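Two Hundred and Nine

The job at Brivard was paid by the pick. Seven hours a day I stood with a joystick in my right hand and a trigger under my left, and I moved things from one side of a metal bin to the other so that the arm would learn how I did it.

I had come from the fruit line at Samasico, where I did much the same thing with my own hands. The woman who interviewed me asked if I was patient. I said I had packed pears for 17 years. She wrote that down.

They gave me a morning's training. Bring the arm in slowly, stop above the object, turn the wrist, close, lift. If you dropped it you pressed the red key and the pick was thrown away. If you got it you pressed the green key and it was kept. The arm remembered the kept ones. At night, in another building, something went through them all and tried to make sense of me.

I was bad at it to begin with. My hand wanted to go straight in and the arm wouldn't follow at that speed. By November I had stopped thinking about the stick. I would look at a thing and the gripper would be over it.

The supervisor came over one afternoon with a printout.

'You do something before you close,' she said. 'You go a little to the left and come back.'

I said I didn't think I did.

'Two hundred and nine times this week.'

I went home on the bus and thought about it. At Samasico you always gave a pear a small push with your fingers before you took it, to see if it was soft underneath. A bruised one gives. You did it to every pear and after a year you didn't know you were doing it.

The next day I tried to leave it out. I dropped six things before the tea break and had to press the red key each time. After the break I stopped trying, and I dropped nothing.

'Should I get rid of it?' I asked her.

'Leave it,' she said. 'The others don't have one.'

So I carried on. The toys changed every few days but there was always fruit of some sort.

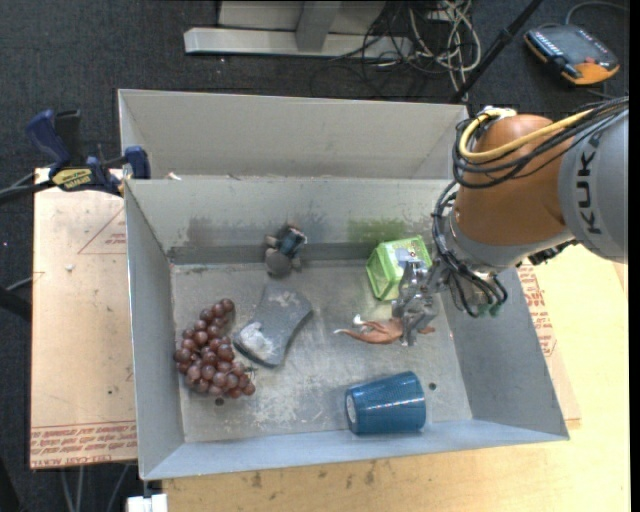
I worked through the red claw, then the cup, and I kept the grapes for last because I liked them. Grapes are awkward. You have to decide where the bunch begins.

In the spring they told us the teaching was finished. On the last day they let us watch it run alone. I left the joystick on its hook and stood with my hands in my coat pockets.

The arm came in slowly and stopped above the grapes. It turned its wrist. Then it went a little to the left - as far as a thumb would go - and came back, and closed.

'There,' said the supervisor.

I asked her if it knew what it was checking for. She said no, and went to fetch the forms for us to sign.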